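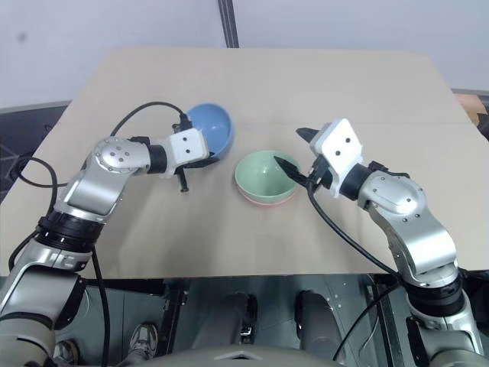
Hemby Community Meals: progress report to the Warraich Fund

Reporting period: September to 21st January
Prepared by Parveen Magsi, project lead

1. Where we are

The grant was given to set up a weekday lunch for older residents in Hemby and the farms out toward Utness. Lunch has been served every weekday since the second week of September, apart from the holiday closure and 2 days lost to a burst pipe in the church hall. We have 211 people registered. Our target for this point was 180, so we are ahead on sign-ups, but registered people do not all come, and a normal day brings in 80.

The Utness side is behind. We planned to have a second site open there before winter. The school board agreed in principle to let us use its old dining room, then asked for a new electrical inspection, and the first date we could get fell after the holidays. The inspector has now been. We are waiting for the written result and have not signed the lease.

2. Home delivery

Delivery was not in the original proposal. It was added with your approval after several people told us they could not manage the bus stop. Haris Bukhari runs the route in the Cita van, leaving at 11:15. The north loop takes too long and the last stops are getting lunch close to 1:30. We have tried it in reverse, which only moved the complaint to the other end. A second driver would fix it -- we have one applicant and are waiting on her license check.

3. Food and menus

Soup days are the busiest. Fish was dropped in the fall after too much of it came back and has been replaced with a baked egg dish. Portions were cut slightly for the seated lunch, with seconds offered, and food waste has come down.

Low-salt meals are cooked separately. This takes more kitchen time than we budgeted for, and the cook's hours have gone up to cover it.

4. Spending

Staff costs are over budget for the reason given above. Food is under. Fuel is over, as there was no fuel line in the first budget. With your agreement we would like to move $600 from equipment to fuel for the rest of the year. The equipment line can stand it, as the refrigerator was repaired and did not need replacing.

5. What we said we would do and have not done

The guest survey has not gone out. The first draft was four pages long and the type was too small. A one-page version is ready and will be handed out at lunch next month. We also have not started the evening cooking class. The hall is booked most evenings and we would prefer to wait for Utness.

6. Next steps

Sign the Utness lease once the inspection result is in. Take on the second driver. Split the north loop in two. Send you the survey results with the next report, along with attendance by month.

Questions about the figures can go to Parveen at the Hemby office.

Shared 2 times
3 comments

Dolores
My mother is on the north loop. Lunch does come late but it comes, and Haris always knocks twice and waits for her. Please keep him on if the route is split.

R. Tull
Is the Utness room going to have parking? The lot by the school is full until 3.

hembywalker
Sorry about the fish. I liked the fish.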